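Mestar wrist camera kit, second review after two months of use

Posted by Anas Amrani

I bought this kit in October for the arm I am building at home. The arm is my own design, with printed joints and a Puleo gripper. I wanted to have a small camera near the fingers, and the Mestar was the only kit I found with a cable long enough to reach my control box without an extension.

Mounting took me one Sunday. The bracket comes with 11 screws, and the instructions show only the large ones. The two small ones hold the lens plate, and you must put them in first, or you will take everything apart again, as I did. The bracket itself is stiff and does not shake when the arm stops quickly. I paid 30 dollars more for the metal version and I am satisfied with this choice.

I use the arm to practice picking up kitchen things, mostly food containers and their lids. Clear plastic is very difficult for a camera, so I consider it a good test.
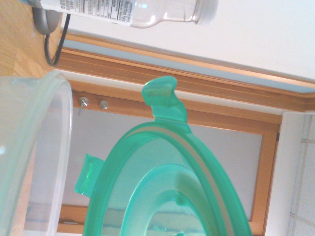 Green lid with locking tabs, clear container at left, seen from the wrist.

With this kind of object the picture is better than I expected. The rim of the lid is sharp enough for my program to follow, and so are the tabs. The clear container gives me more trouble. My program often takes the cabinet wood behind it for a part of the container, and I had to write a special rule for this. White walls also come out a little too bright. The exposure can be set by hand, but the setting is lost every time the power is off.

Before this I had a Vasiliauskas camera. It had better color, but it was too heavy for my wrist joint and the motor became hot after 540 picks in one evening. The Mestar did the same number and the motor stayed only warm.

What I do not like: the connector is loose, and I fixed it with a drop of glue. The software asks for an account before it lets you change the resolution. I wrote to the support about it and received a polite answer after 11 days, without a solution.

I give it four stars. If the exposure setting could be saved, I would give five.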